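The Harju Portable Altar Set for Eastern Parishes and Missions

Sold by Orkance, church furnishings for small communities

A great many of the parishes who write to us are not parishes yet. They are a dozen families meeting in a school hall, or a mission that borrows a Latin-rite chapel on Sunday afternoons once the last Mass is over and everyone has gone home, and they have the same question: how do we set up for the Divine Liturgy in a room that isn't ours, and then have it all put away again by supper? The Harju set grew out of those letters, and we have been fond of it from the beginning.

Katia Marchetti drew the first version for her own mission, which at that time kept everything in the trunk of a deacon's car. She wanted a holy table that stood square and steady, an icon screen that two people could raise without a ladder, and cloths that would go through an ordinary washing machine. We have changed the hinges twice and the carrying case once, but otherwise it is still very much her design.

What comes in the set

Folding holy table, solid ash, with a square top and crossed legs that lock underneath
Smaller table of preparation, made to match
Two-panel icon screen with a center opening, and a curtain on brass rings
Under-cloth in plain white linen for the holy table
Outer covers for both tables, in your choice of gold, red, blue, green, purple or white
Two analogion stands, folding flat
Padded carrying case with shoulder strap and wheels

The icons themselves are not included. Most communities already have a Christ and a Theotokos they have prayed in front of for years, and the screen has an adjustable ledge so that you can go on using them. The antimension is likewise not something we sell or could sell, as it comes to you from your bishop, and the holy table is sized to let it be fully unfolded with room left for the Gospel book and a pair of candles.

About the wood and the cloth

The ash is cut and finished for us by Holteo, a family workshop we have dealt with for a long time. They oil it by hand, and it does scratch a little if it is dragged in and out of a van every week, but a scratch can be rubbed down and oiled again in ten minutes, and a varnished table can't be. The linen and the outer covers are sewn by Merja Hyvönen and her two daughters. She leaves a generous hem on everything, so if your table at home turns out to be a touch taller than ours you can let the cover down. Please tell us your color when you order! We have had more than one set go out in gold because the box was left blank, and then there is a phone call just before Lent.

Caring for the cloths

Wash the outer covers cool and hang them to dry. The under-cloth can take warm water. Iron linen while it is still damp, on the wrong side first, and roll it around a cardboard tube for storage if you have the space, as folded linen keeps its creases. For beeswax, let it harden, lift off what you can with a fingernail or the back of a spoon, and press the rest out through brown paper with a warm iron. Customs differ on who may handle and wash the cloths, so follow what your own pastor tells you.
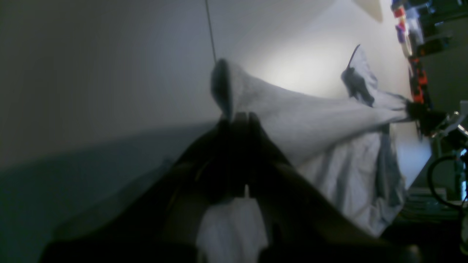

Price and delivery

The complete set is $638. A deposit of $300 holds your place, and the balance is due when we write to say that it is ready to ship. Missions without a building of their own may take 15 percent off the full price; simply put the name of the mission and its eparchy in the notes when you order, and we will send a corrected invoice. The freight is handled by Cosonum, who will call ahead and bring the case to the door, though not up a flight of stairs unless you arrange it with them.

Sets are made up to order, and the wait is longest from January until Pascha. If you need yours for a particular feast, write to us early and tell us which calendar you keep, because we have been caught out by that before.

Replacement parts

Hinges, curtain rings, leg locks and wheels are all kept in stock. Extra outer covers may be ordered singly or in pairs. If something has broken and you don't know what it's called, send us a note describing where on the table or screen it goes and we'll find it. The telephone is answered every morning except Thursday.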